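Der Nachtzug nach Gundia

Um 4 Uhr früh hielt der Zug in Rilter, und Seema Tiwari war so wach wie noch nie in ihrem Leben! Draußen lag Novembernebel über den Gleisen, irgendwo schlug jemand mit einem Hammer gegen die Räder, und im Abteil roch es nach Orangenschalen und nassen Mänteln. 400 Kilometer hatte sie schon hinter sich, 200 lagen noch vor ihr, und sie hätte am liebsten jeden einzelnen umarmt.

In ihrer Tasche steckte der Brief der Großtante. Drei Zeilen, mehr nicht: »Das Haus steht offen. Der Ofen zieht wieder. Komm, solange die Kraniche noch da sind.« Kraniche! Als Kind hatte sie auf dem Dach in Gundia gelegen und gehört, wie sie über den Fluss kamen, erst wie ein fernes Knarren, dann wie ein ganzes Orchester, das seine Instrumente stimmt und vor lauter Freude gar nicht mehr damit aufhört.

Der alte Khurana auf dem Platz gegenüber wachte auf und fragte, wo man sei.

»In Rilter«, sagte Seema. »Und es wird gleich hell!«

Er sah auf die schwarze Scheibe und lachte. Dann teilte er sein Brot mit ihr – dick mit Butter und so salzig, dass ihr die Augen tränten – und erzählte von dem Winter, in dem der Fluss zugefroren war und das halbe Dorf zu Fuß ans andere Ufer zog, mit Ziegen, Trommeln und einer Braut auf einem Schlitten.

Der Zug ruckte an. Seema drückte die Stirn ans Glas. Hinter den Weiden wurde der Himmel grün, dann gelb, und da, ganz hoch oben, zog der erste Keil nach Süden.
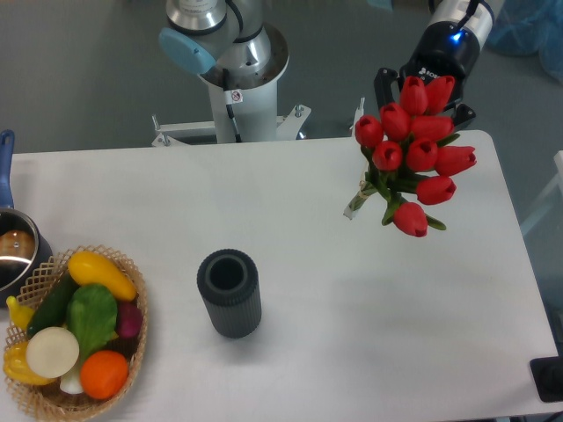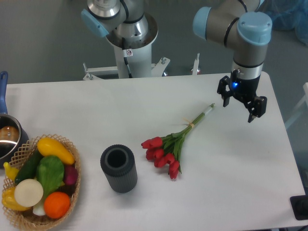 Khurana meinte, sie solle das Fenster aufmachen, Kraniche müsse man hören, zum Anschauen seien sie viel zu weit weg, und die Kälte halte er schon aus.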